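Reading the orders figures: notes for the January talk

Speaker notes, regional manufacturers' lunch. Talk starts 12.40, after the soup. Keep it to half an hour and leave time for questions.

Opening

Thank the hosts. Say who I am: I look after the quarterly orders survey at Vedard and have done so for seven years. Before that I was in purchasing at Jerkov, so I have filled in these forms as well as read them.

Say what the talk covers. How to read an orders figure, why it moves about more than output does, and what our last survey says about the coming quarter. I am not going to give a forecast for interest rates. Someone always asks. I will say the same thing at the end.

Slide 1: What we ask

The form goes to 3888 firms. It has eight questions and takes a few minutes if the person filling it in has the order book open. We ask whether new orders are up, down or the same compared with three months ago. We ask the same about output, stocks of finished goods, stocks of materials, prices paid, prices charged and staff numbers. The last question is an open box for comments.

Say clearly that we do not ask for amounts. A firm with a dozen staff and a firm with a thousand both tick a box. We then weight the answers by size of firm, using the headcount given on the form the year before. If a firm has changed size a lot since then, the weight will be wrong until the next update. People in this room have complained about that and they are right to.

Slide 2: What the index means

A reading of 50 means as many firms report a rise as report a fall. Above that, more are rising than falling. It does not tell you by how much.

The latest reading for new orders is 46. Pause here and let people write it down.

Explain that 46 does not mean orders fell by four per cent. I have seen it written that way in two newsletters. It means more firms reported a fall than reported a rise, once the answers are weighted. A lot of small falls will give you the same number as a handful of very large ones.

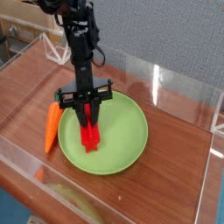 Then go to the breakdown. Home orders were weaker than export orders. Among exporters, the firms selling machine parts did better than those selling finished consumer goods. The comments box backs this up. Several firms said customers were using up what they already had on the shelf before placing a new order.

If anyone asks about the previous reading, say it was also below 50 and that the change between the two is too small to mean much. Do not get drawn into a discussion of decimal points.

Slide 3: Why orders jump and output doesn't

Use the Sampaio example, they have said we can. Sampaio makes pump housings. They had a large order in the spring that would normally have come in three parts. The customer placed it all at once to lock in a price. On our form they ticked "up" that quarter and "down" for the next two. Output on the shop floor barely changed, as they were working through the same pile at the same speed.

Go slowly on this point. One order placed early makes one good quarter and two bad ones, and nothing has happened to the underlying demand. If enough firms do this at the same time, for example ahead of a price rise, the whole index goes up and then down.

So look at orders together with stocks of finished goods. Orders down and stocks down usually means firms are running things lean and will have to start making again. Orders down and stocks up is the one to worry about. At the moment we have orders down and stocks flat, so it could go either way.

Slide 4: Materials and lead times

Lead times for steel and castings have shortened. Electrical components are mixed. Firms that buy from one supplier report longer waits than firms that buy from several, though we have only asked about this in the comments and I would not put a number on it.

Prices paid are still rising, but fewer firms say so than in the autumn. Prices charged are flat. That means margins are being squeezed for the smaller firms, and Cauã Meireles will talk about this in his session after the break, so leave the detail to him. He has figures on energy contracts that I don't. 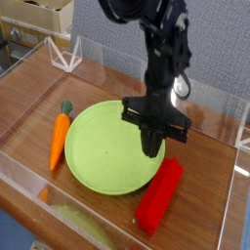
Next, the difference between demand for parts and demand for finished goods, and how it shows up in our weights. A firm making finished goods for shops may have a hundred different lines, and a fall in one of them gets lost in the total. A firm making parts may have four customers, and if one stops ordering it ticks "down" straight away. Toys are a good case to mention. Something as plain as a toy carrot, the kind you might see lying next to a light green plate, can pass through a moulder, a tool shop, a packer and a wholesaler before it reaches a shelf, and each of them fills in our form separately. One change of mind by the retailer can show up as four answers. We try to allow for this by grouping firms into supply chains, but it is rough work and I would like to do it better.

Slide 5: Staff and hours

Headcount is holding up. Most firms that report lower orders say they have cut overtime and agency hours first, and kept their own people. This is what happened in the last two slow patches as well. It takes skilled setters and toolmakers a long time to learn a plant, and firms remember how hard it was to hire them.

The Nemska site is the one exception people will know about. Do not comment on it beyond what they have announced. If pressed, say the survey never discusses individual replies without permission.

Apprentice numbers: we added this to the comments prompt last year. Replies are patchy. Several firms said they would take on more if the college could run the evening course again. Ostap Ostapchuk from the training group is in the room, so point people to him.

Slide 6: What to watch next quarter

First, whether stocks start to fall. If they do while orders stay where they are, I would expect output to pick up by early summer.

Second, export orders. They have been the stronger half and a drop there would pull the whole reading down.

Third, the share of firms ticking "same". It has been growing. When a lot of firms tick "same", the index becomes jumpy, as it then depends on a smaller group at either end. Show the chart if the projector is behaving. If it isn't, just say it and move on.

Questions I expect

Is this a recession? The survey covers manufacturing only, and services are a much bigger part of the economy. A reading of 46 has come before a general downturn in some years and has come to nothing in others.

Why don't you ask for amounts? We tried it. The response rate dropped and the answers we did get arrived too late to be useful.

Can we have our own sector's results? Yes, if enough firms in the sector replied for no single one to be identified. Email the office and it will be sent as a spreadsheet.

How long does it take to publish? The form closes at five in the afternoon on the closing date and the results go out seven working days later. Late forms are added to the revised figure. The revision is usually small.

What about interest rates? See above.

Closing

Ask people to fill in the form. Last quarter's replies from this area were lower than usual and the local figure was only just good enough to print. Paper copies are on the table by the door, and the online version opens in the first week of the month. Anyone who has changed job or email address should leave the new one on the sheet.

Hand back to the chair for the raffle.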